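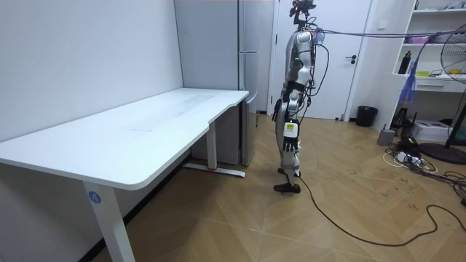 Photo: Rellombridge Workroom Furniture

Dramow Desk, White
Large work desk with curved front edge
Home > Desks and Tables > Large Desks > Dramow

Overview
Specifications
Care
Delivery and assembly
Questions we get

Overview

We've carried the Dramow for a while now and it's still the desk we end up talking about most (ask anyone who has phoned us about a completely different one). It's a big, plain, white desk with a long flat top, white legs and one really lovely detail: a shallow curve cut into the front edge, toward one end. Pull a chair or stool up to the curve and you can get your elbows onto the surface and reach a good deal farther back than you can from the straight part. It's a small change to a rectangle and we love it!

The other thing we like is how little there is on the top. There's no raised rim to catch your sleeve and no shelf that you have to work around, so you can spread out a drawing, a sewing pattern or a whole pile of parts and slide things from one end to the other. People use the Dramow for office work, for packing, for craft projects, for taking things apart on a rainy afternoon. One customer keeps hers in the middle of the room and walks around it all day, and after trying that in our own workroom we can see the appeal.

The front corner is rounded too, and if you've ever caught a hip on a square desk corner while carrying something you'll know why we bring it up. The edge itself is slim, so the desk looks lighter than its size would suggest, especially against a white wall, where it nearly melts into the room.

Underneath

The frame is white metal with upright legs and flat feet, and a crossbar runs low down between legs at the end. We'd call it sturdy in an everyday way. Lean on the front edge with both hands and it stays put, and bottles left standing at the back don't wobble when somebody sits down to write.

There's plenty of open floor under the top as well. A low stool goes in easily, and so does a broom, which matters more than you'd think if your work makes crumbs, dust or thread ends. 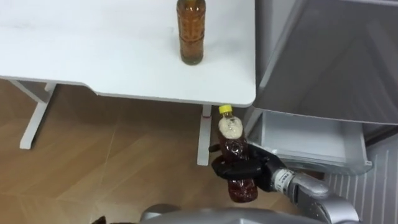 White metal also goes with nearly any floor. We've put it on gray carpet and on dark tile, but light brown wood-look flooring is our favorite by a mile. It warms the whole thing up and keeps an all-white desk from feeling like a clinic.

Specifications

Model: Dramow
Color: white top, white frame
Width: 63 inches
Top: flat, with curved cutout at the front edge
Corners: rounded at the front
Frame: metal
Recommended maximum load, spread evenly: 200 pounds
Warranty on the frame: 3 years
Drawers: none included

The Nindstead drawer unit fits underneath and can be bought separately. It stands on its own feet, so nothing needs to be screwed to the desk.

Care

A white top shows smudges. That goes for ours and for every other white desk we've had through the workroom, and if you handle ink, oil or sticky drinks you'll meet them sooner than most. A soft damp cloth takes care of day-to-day marks. For something stubborn, add a drop of dish soap, wipe again with clean water and dry the surface with a towel. Skip scouring pads and anything gritty.

Tea, cola and coffee should be wiped up soon after a spill. Use a coaster or a mat under hot mugs and pans. Dust the crossbar and feet when you do the floor (we always forget the feet).

Delivery and assembly

The Dramow comes in two boxes, one for the top and one for the frame. The top is long and a bit awkward on stairs, so please have a second pair of hands ready and measure any tight turns before you order. Lay the top face down on a blanket, attach the frame, then turn the desk over together. Don't drag it over on its legs. Once it's standing, go around and tighten every bolt a final time.

We deliver from our Padilla store. If you're ordering for a classroom or a shared workshop, tell us in the notes and we'll bring all the desks on one truck. We've sent out more than 600 of them this way and we're pretty good at it by now.

Questions we get

Can I use the straight part as a second seat?
Yes, and lots of people do. Whoever gets the curve will be a little smug about it.

Can two desks stand side by side?
They can. Push the straight ends together and you get one very long, very satisfying surface.

Can I number the desks in a shared room?
Sure. A round sticker on the front leg is easy to spot from the door and stays out of the way of your work.

Do you sell the top by itself?
Not at the moment. We do keep spare bolts and feet, so write to us if one goes missing.

Can I see one before I buy?
Please do! There's a Dramow set up in the Padilla store, and you're welcome to bring your own chair and try it against the curve.

Page updated 26 June 2026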